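4.2 What the bins looked like after a season of use

We had meant to write only a short note on the state of the bins, and in the end it grew into a section of its own, partly because the people who used them had so much to say. The reader will remember from Section 3 that the Judine store took delivery of 20 open bins for small loose parts, and that these were given out between the two sorting rooms, Hivska and Bremia. The staff were asked to use them as they would use any other bin. They were not asked to be careful, and we are fairly sure that most of them were not.

By May the floors of the bins had begun to tell us a good deal. A new floor is even in colour and easy to read against, so that a small part lying on it stands out at once. A worn floor is a different thing altogether. The scratches run in every direction, the surface goes patchy, and a grey part of the same tone as the floor can be missed by someone who is looking straight at it. Several sorters in the Hivska room told us they had taken to running a hand across the bottom before calling a bin empty, a habit we saw for ourselves on both of our visits and rather came to admire.

Marks on the side panels were less common than marks on the floor, though they tended to be more noticeable when they did occur. We scored each panel on the Thorlacius scale described earlier, in which a light scuff is given a low score and a mark with a clear colour of its own is given a high one. Reddish or brownish marks were nearly always placed high on the scale by both of our readers. We cannot say where such marks come from in every case, and we would gently warn against guessing. Two bins kept side by side on the same bench could finish the month looking quite unlike each other.

The second matter is where the contents come to lie. One might expect loose parts to spread themselves over the whole floor, and in a freshly filled bin they very often do. As the bin is worked through, however, the remaining pieces are apt to gather at one side, leaving a stretch of bare floor at the other. The sloping panels may well encourage this, and so may the side from which the bin is picked. In the Bremia room, where the benches stand against a wall and everybody reaches in from the same direction, the lean to one side was easy to see from across the room. In Hivska it was a good deal weaker, and on some days we could not find it at all.

Both matters can be seen together in Figure 2, a grey bin with its contents gathered mainly on the left half, a bright blue angular block among them. The floor is mottled and scratched and carries a round dark spot in the open area on the right, while a whitish, speckled panel towards the far wall has a patch of reddish-brown scuffs. We would ask the reader to compare how quickly the eye finds the block with how long it might take to find something small and grey on that same floor.

Colour, then, deserves more thought than we first gave it. When the bins were scored again in June 2023 we added a line to the form for the contrast between the floor and the parts most often kept there, and we wish we had done so from the beginning. The scores for this new line, together with those for panels and floors, are given in the next section.

Figure 2 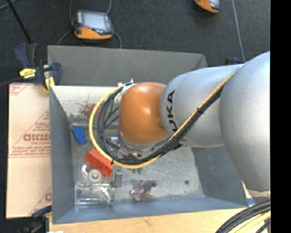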